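Nolton Family Supply Shelf: Your Questions Answered

What is the Supply Shelf?
It's a free pickup point for the everyday things babies and little kids go through at top speed: wipes, formula, baby shampoo, diaper cream, bottles and sippy cups. We opened in October with one bookcase and a borrowed rolling cart, and now we fill the whole back hall of the Arboleda Community Center. We love doing this, and we love meeting your kids!

Who can use it?
Any family in Nolton with a child under five. Grandparents, foster parents, aunts and uncles raising little ones – all of you count. You don't need to be working or out of work, and you don't need to be enrolled in any other program.

Do I have to show proof of income?
No. We ask for your first name, your ZIP code and the ages of your children. That goes on a card with a number, and the number is all you need to give next time. We don't share the cards with anyone.

How often can I come?
Once every two weeks. If you have twins or more, come weekly. If formula runs out before your next visit, call us and we'll work something out that day if we possibly can.

How much can I take?
Each visit gives you 7 points per child. A pack of wipes is one point, a tube of cream is one, a can of formula is three. Points don't carry over, but if something on the extras table looks useful, take it, it's free of points altogether. (The extras table is where the bibs and board books live, and it's honestly my favorite spot in the building.)
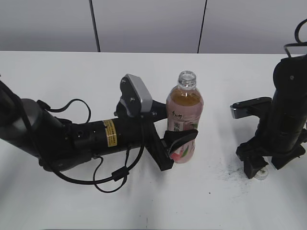

Do you have specialty formula?
Sometimes. We usually have a few cans of soy and a few of the gentle kind, and we'll hold one for you for 36 hours if you phone first. Prescription formulas are harder. Your pediatrician's office may be able to help with those, so please ask there too, and don't switch your baby's formula on our account without talking to them.

Can I give back formula we didn't use?
Yes, please do, if the can is sealed, undented and at least a month away from its date. We can't accept opened cans, even if only one scoop is missing.

What about car seats and cribs?
We don't carry either one. Both have safety rules that change, and we can't check the history of a used one. Chun-hung Tai at the front desk keeps a list of local programs that give out new car seats and will fit them for you. He's put a ton of care into that list, so do ask him for it!

Is there anything for moms and dads?
There is now! Thanks to a bunch of requests we added nursing pads, postpartum pads and a small snack basket. Grab a granola bar on your way out. You're probably hungry.

Can I bring my kids along?
Of course. There's a play corner with a rug and a train set, and strollers fit through the side door, which is wider than the main one. If you'd like things quieter, the last hour before closing is usually calm.

I can't get there during open hours. What can I do?
Message us through Flerkex, the center's free pickup app, and choose a locker time. Lockers stay open until 9 p.m. You'll get a code, and the code works once. Anyone you trust can pick up for you. If you don't use apps, the front desk can set up a locker over the phone.

How do you pay for all this?
Mostly through neighbors giving a few dollars a month, plus a yearly grant from the Gornilard Fund. Last year we handed out over 2000 packs of wipes, so every bit gets used and used fast. Cash goes further than goods because we can buy by the case, but we're thrilled with either one.

What do you need most right now?
Size-two bottle nipples, unscented wipes and toddler toothpaste. Sippy cups with lids that match, too – we have a drawer of 40 lids and very few cups to go with them. 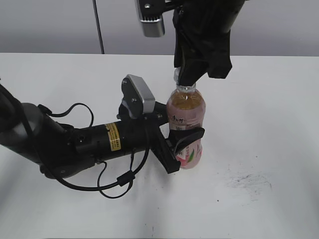
A plastic drink bottle standing on a white table.

Can my school or office run a collection?
Yes, and they're so much fun. Tell us a couple of weeks ahead and we'll send a wish list and some flat boxes. Please keep everything in its original packaging. We can pick up anywhere in Nolton, or you can drop boxes at the side door any morning the center is open.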